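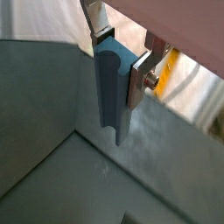 Section 4. Placing and Tuning the Grimstead Soundbar

Before you start, read the box with some suspicion. It says the bar will fill a room of 500 square feet with theater sound. We have heard it in a room well short of that and the back row was asking for more volume. Treat it as a decent step up from the speakers in your TV and you should be happy with it.

Leave the protective film on the top panel until the bar is in its final place. Keep the packing foam for a month or so in case you need to send the unit back.

4.1 Where to put it

1. Set the bar on the TV stand, centered under the screen, with the front edge level with the front edge of the stand. If you push it back, the shelf in front of it will bounce the sound and voices will turn muddy.

2. Check that the bar does not block the TV's remote sensor. Sit down where you normally sit and try the remote from there, not from standing height.

3. Leave at least two inches clear on each end. The side speakers are small and they need whatever help they can get.

4. Do not put the bar inside a closed cabinet. The printed leaflet says this is fine with "Cabinet Mode" turned on. Cabinet Mode turns up the treble. It does nothing about heat or about the door.

Note: The rubber feet can leave marks on oiled or waxed furniture. A thin cork mat takes care of it.

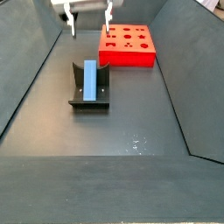 5. If you plan to mount the bar on the wall, do the rest of this section first with the bar on the stand. Live with it for a week. Holes are hard to move, and you may find the sound is better lower down than the mounting template would have you believe.

Caution: The screws in the bag are meant for wood studs. Do not use them in bare drywall. Buy proper anchors rated for more than the weight of the bar.

4.2 Connecting it

1. Turn off the TV and the bar at the wall.

2. Run the supplied HDMI cable from the port marked TV/eARC on the bar to the port marked ARC or eARC on the TV. Other HDMI ports on the TV will not send sound back to the bar, however firmly you push the plug in.

3. Turn on the TV first. Wait for the home screen, then turn on the bar.

4. In the TV's sound menu, choose the external speaker. The name of this setting changes from one TV to the next, and sometimes after an update. Look for "receiver," "audio system," or just "HDMI."

5. Play something with talking in it. If you hear nothing, swap the cable before you change any settings.

Note: You may be offered a premium cable at the store for a good part of what the bar cost. The one in the box carries the same signal. Either a digital cable of this length works or you get dropouts, and we have yet to hear one that made voices "warmer."

4.3 Sound modes

There are several modes on the remote, and most of them can be ignored. The two worth your time are Standard and Drama.

1. Start in Standard. Pick a show you know well and set the volume so that speech is comfortable.

2. Press MODE until the display reads Drama. Speech should move forward a little and background music should drop.

3. Go back and forth a few times at the same volume. Drama is slightly louder overall, and louder nearly always seems better for the first minute. Turn it down a notch before you compare.

4. Keep whichever one lets you follow a quiet conversation without reaching for the remote. 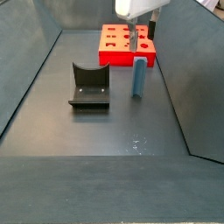

One reader wrote in to say that Drama made news anchors sound as if they were talking through a paper cup, and that switching off Night Listening at the same time fixed it. We tried this and agree. The two settings both squeeze the loud and soft parts together, and running them at once is too much. The leaflet does not mention it.

5. Turn off Night Listening unless you need it. Hold the moon button for a few seconds until the light goes out.

4.4 Room tuning

The Tosh app offers to measure your room using the microphone in your phone. We would not expect much. Phones differ a lot, a case can cover the microphone, and the app gives the same cheerful green check mark whatever it hears.

1. If you want to try it, close the windows and turn off any fans or air conditioning.

2. Take the phone out of its case. Hold it at ear height in your usual seat.

3. Tap Measure and stay still until the sweep ends. It is loud. Warn people and put the dog in another room.

4. Listen to the same show as before, with tuning on and then off. If you can't tell which is which, leave it off. That is one less thing to blame later. 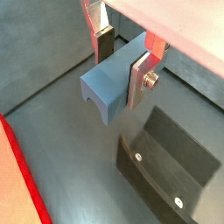

A rug between the seat and the TV will usually do more than the app. So will curtains, if you have a big window off to one side. Try these before you spend money on anything else with a logo on it.

4.5 Adding the Povommont subwoofer

The subwoofer is sold separately for $300 and the app will remind you of this. In an apartment we would skip it. In a larger room it does help with movies, less so with talk shows.

1. Place it on the floor along the same wall as the TV. Keep it out of the corner at first, as corners make the bass boom.

2. Plug it in and wait for the light on the back to blink.

3. Hold PAIR on the remote until the blinking stops. If it goes on blinking, unplug both units for a minute and try again.

4. Set the bass level to the middle and bring it down from there. If you can point to where the bass is coming from, it is too high.

Caution: Do not stand plants or drinks on the subwoofer. The top shakes at high volume.

For firmware updates, see Section 5. Read the release notes before you accept one, as the last update reset everyone's sound mode to Standard.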